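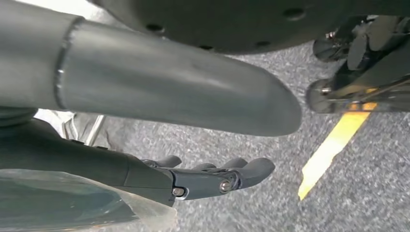
Furniture and Equipment Review Continues in Shared Workrooms

The Facilities Office has completed the first stage of its review of furniture, stands and movable equipment in the shared workrooms at the Koubek Center. The review began in March and covers 1,448 items listed in the property register, of which 290 have been marked for repair, transfer or disposal.

Staff are asked to pay particular attention to anything that stands directly on the carpet. Casters, rollers and the undersides of bases are to be inspected by each department before the end of the second stage. Carpet fibers and thread tend to collect around the axles of casters, and a caster that no longer turns should be reported and left in place until it has been seen by the maintenance team.

“Departments have been very cooperative, and the register is now in better order than it has been for several years,” said Dymphna Horgan, head of facilities. “We would ask colleagues to look underneath their equipment as well as at it.”

Yellow markings on the carpet are to be left as they are. Requests for new markings, or for the removal of old ones, should be sent to Crescencio Sepúlveda at the Tullham Building. 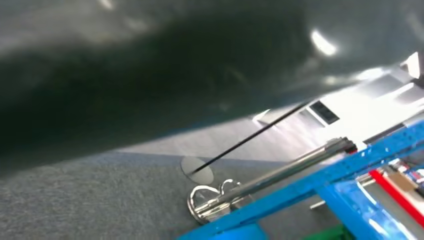 Storage of floor stands remains the most frequent subject of inquiries to the office. Stands that are not in regular use may be returned to the Wendia storeroom, which is open on Tuesday from 9 a.m. until noon. The rule applies to the type with a flat round base and a thin black pole as well as to folding models, and each should be labeled with the room number before it is brought down. Poles and bases that have been separated will be accepted, but they will be entered in the register as parts.

Items approved for disposal will be offered first to other departments and then to the Purow site. Sumathi Pisharody will circulate the list of available furniture to department offices. Requests will be handled in the order received – telephone reservations cannot be accepted.

Inspection forms may be collected from Room 748.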